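**Stirolar G2 finger gripper pair, with wrist cameras**
Equipment page, shared bench. Maintained by Malachy Keogh. Last touched in July.

Status: on trial, not recommended for purchase yet.

The Stirolar brochure calls the G2 "laundry ready." I have asked their sales desk twice what that means and got the brochure back. So this page covers what we know from our own bench, what we were told, and where those two don't match.

## What it is

A two-finger parallel gripper, sold as a matched left and right set, each with a bracket for a small wrist camera. It bolts to the arms we already own. We are comparing it with the Molemetti soft-tip gripper, which has been our default for cloth work and which people complain about mostly out of habit.

| | Stirolar G2 | Molemetti soft-tip |
|---|---|---|
| Fingers | 2, tapered | 2, flat pads |
| Camera bracket | included | extra part |
| Controller | Mengal | Mengal or Runis |
| Tip replacement | screws | push fit |
| Rated cycles between tip changes | over 3000 (vendor claim) | not stated |

Please read that last row with some suspicion. A cycle, for Stirolar, is the fingers opening and closing on nothing. Nobody buys a gripper to do that. I'd like the same number measured with a bath towel in the jaws, and I expect it to be a good deal smaller.

## What we like

The tapered tips get under a fold. Flat pads tend to push the top layer along and then pinch air, and on thin cotton the G2 does that less. The bracket is stiff enough that camera calibration survives a working day, which I did not expect at this price. Colton Li swapped a full set of tips without taking the arm out of service.

## What we don't like

- The tips wear unevenly, and Stirolar sells them only in pairs.
- Basket rims. The fingers clear the rim fine, but the bracket behind them is wide. Coming in steeply at the short side of a basket, it is the bracket you have to plan for.
- The wrist camera cable is one length only, three meters. On our arms that leaves a big loop to manage, and the vendor's advice was to "dress it neatly."
- No force reading worth the name. The Mengal controller reports motor current and calls it grip force. Those are two different things, and the manual uses one graph for both.
- A shiny appliance door fills the wrist view with highlights when the arm is close. Any vendor demo shot against a matte gray box should be ignored.

## How we are testing

The task is basket to washer: lift mixed clothing from a perforated plastic basket and put it in a front loader. We run 100 attempts per gripper, same arms, same controller, same person resetting the pile. A garment dropped on the floor is a failure even if the arm picks it up again. A garment hanging out of the door is also a failure. Donal Mulligan wanted partial credit for that one and was outvoted.

We do not reset the pile to a tidy shape. Clothes go back in crumpled, with layers overlapping, the way they come out of a bedroom.

No score goes on this page until both grippers have finished the full run. I've had two requests for "early numbers" and the answer is still no.

## Before you book it

Tighten the finger plate screws, check both camera connectors, and keep the cable loops away from the elbow joints. The Runis controller does not know about the G2 and will happily close the fingers at full speed. Use the Mengal.
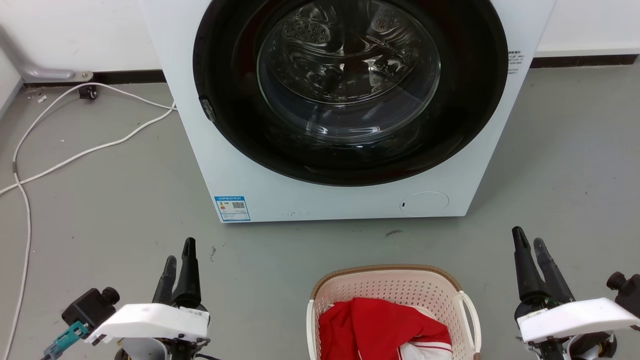
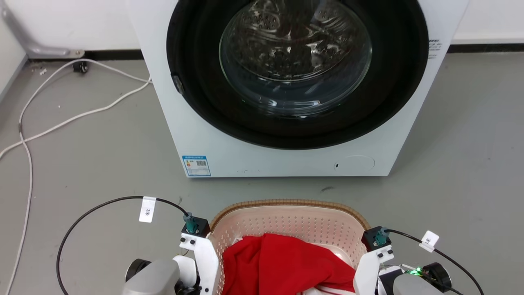
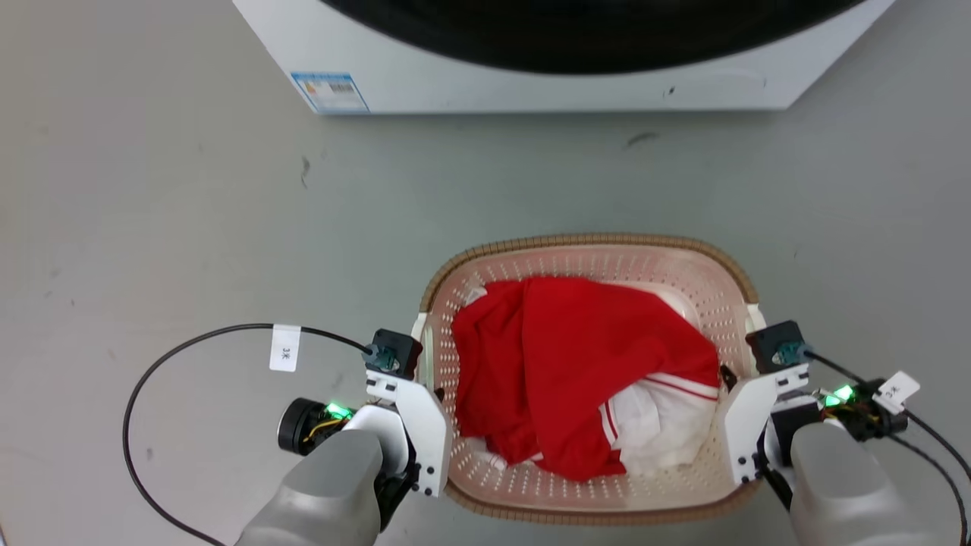
Red item in the basket, washer ahead, an arm on either side.

## Comments

Chidubem Usman writes that the cycle figure bothers him less than the cable does. He ran the older G1 for most of a year and the tips outlasted two camera leads, both of which failed at the connector. He would like the test to log connector faults separately from dropped garments, and he wants to know if the Molemetti run used new pads or the ones that were already on the arm.

New pads, fitted before the first attempt. Connector faults now have their own column in the log. – M.K.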